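3 min read

Workshop notebook, Kenstead Book Conservation and Reading Programme
Entry dated 18 April 2018
Entered by L. Quintana; read and initialled by T. Ait Brahim

Purpose of session: second reading of the draft novel "The Salt Ledger of Ashour", submitted to the fantasy list in January. The programme's task is to report on structure and continuity before the manuscript goes to line editing. Copy used: the bound typescript, 355 leaves, with the author's map pasted inside the front cover.

The opening chapters stand up well to rereading. Ilse Uren's summons to the drowned city arrives on the second leaf, and the refusal of her father to let her answer it is handled without excess. The sisterly quarrel at the ferry remains the strongest piece of dialogue in the first part. T. Ait Brahim has recommended that it be left as it stands.

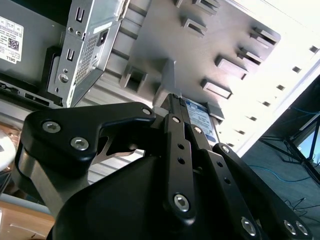
Chapter nine remains the principal difficulty. The author asks the reader to accept that the whole of Ashour's memory is kept in one sealed box beneath the tollhouse, and that Prodon, the ledger keeper, can lift it out and carry it away under his coat. The objection raised at the last session was that no archive of that importance would be so small. I no longer share the objection. A hard disk drive held up against the inside of a grey computer case is a modest object beside its housing, and the proportion is much what the author needs. The weakness lies in the prose, which gives the box no weight, no surface and no temperature. Suggested query to author: what does Prodon feel in his hands?

Continuity, chapters ten to fourteen. The ledger is stated to hold 1,354 names when Ilse first opens it. Two are struck out at the midwinter audit, yet the magistrate reads the original total aloud in the following chapter and no character remarks on it. If the error is the magistrate's, it should be signalled. If it is the author's, it should be corrected. Marked in pencil on both leaves. 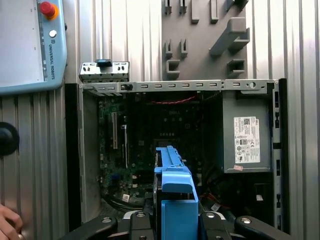

The colour of the ferry lantern also changes between crossings. T. Ait Brahim considers this deliberate, as a green lantern is associated with the dead in the tollhouse rhyme. I am not persuaded, as the rhyme does not appear until well after the first crossing. Left open.

Pacing. The journey inland is overlong. It is proposed that the two nights at the inn be made one, and that the pedlar's story be moved forward to the ferry, where it would do some work. The pedlar himself may be retained. His dialect should be lightened; at present it varies from page to page and obscures the warning he gives Ilse about her sister.
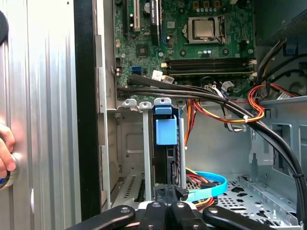 Ending. We disagree. T. Ait Brahim favours the present close, with the ledger returned and the sister's name still missing from it. My own view is that the missing name needs to be prepared for in the audit chapter, where a single line would be sufficient. Both opinions will be set out in the report.

Outstanding: spelling of minor place names to be checked against the map; query on chapter nine to be drafted (L.Q.); revised chapter outline to be attached to this entry (T.A.B.).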